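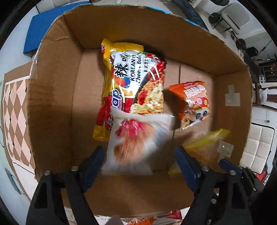

Rulgate wants grocery packers to teach its robots by hand, and on Monday it opened its Flikcombe office to explain how. The method is simple enough to describe. A person picks up a gripper with two fingers and a camera on it, does a job the way they would normally do it, and the recording is used to train a robot arm to copy the motion. The job for now is handling packaged food in a cardboard box: a bag of spicy instant noodles, an orange snack bag, a few other light things in plastic. Anyone who has bagged their own groceries could do it half asleep. Whether an arm can learn it from watching is a question the company answered with a lot of confidence and not much paper.

"We stopped writing rules for every kind of package," said Su-chen Tam, who runs the training work at Rulgate. "You show it. If the bag slides, you deal with the bag sliding, and that goes into the recording too."

Tam said a new hand needs 60 minutes of practice before their recordings are good enough to keep. She would not say how many recordings it takes before an arm can do the job alone, or how often it fails when it tries. Asked twice, she said the numbers were "moving in the right direction."

That will sound familiar to people who remember Llewellyn, the warehouse arm the company announced in February. It was supposed to be working in 4 stores by the end of the summer. It is working in none. Rulgate now calls Llewellyn a "learning platform" and says the store plan was always a goal and never a date, although the February announcement gave a date.

Why by hand

The older way to show a robot a job is remote control. An operator sits at a desk and drives the arm, and the arm remembers what it was made to do. Rulgate used that method until this year. Zoltán Borbély, who spent seven months driving an arm for the company and now trains the people holding the grippers, said it was slow and hard on the nerves.

"You feel nothing through the stick," he said. "A bag of chips and a brick are the same to you. With the gripper in your hand you at least know what you've got."

He is probably right about that. The trouble is that what the hand knows is not always what the camera sees. A person squeezing a puffy bag eases off before it pops, and does it without thinking. Borbély agreed that grip strength is not part of the current recordings. He said it could be added later.

Viktória Kerekes, an engineer at Pliltier, which makes packing equipment and has looked at the same approach, was less patient with it. Soft packages are the worst case for an arm, she said, and the clear ones are worse still, with all the glare that comes off them.

"It's a good way to collect a lot of examples fast," Kerekes said. "I have no argument with that. But I've seen many nice recordings of people being good at things. I would like to see the robot be good at it – in a store, on a Saturday, with a line."

Pliltier sells a competing system, so her view should be read with that in mind. It is still a fair request.

Two hands at once

Rulgate has also begun recording with two grippers working in the same box, which it says will matter for jobs such as holding a carton steady while something is lifted out. Tam called this the more important part of the work. It is also harder, as the two sets of motions have to be matched up afterward, and a small error in one can put an arm's finger where the other arm already is.
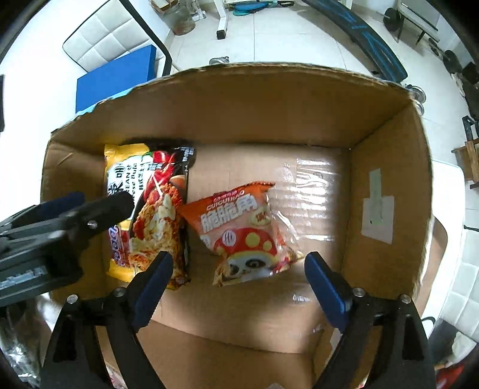 What the packers think

Ayuba Amoah packs orders for a grocery delivery service and has signed up for two of the paid recording sessions. He said the money was decent and the work was dull. He has no illusions about what it is for.

"They say it's going to help us. Maybe," Amoah said. "I asked if I get anything when the robot uses my way of doing it. The guy laughed, but I wasn't joking."

Rulgate pays by the session and keeps full rights to the recordings. Fotis Ververidis, who handles store partnerships for the company, said no jobs would be cut "as a direct result" of the program. He did not explain what an indirect result might look like. He also declined to name a store that has agreed to a trial, saying talks were at a sensitive stage.

The company plans more hand-recording sessions at Flikcombe through the winter. A showing of the arm packing a box by itself has not been scheduled.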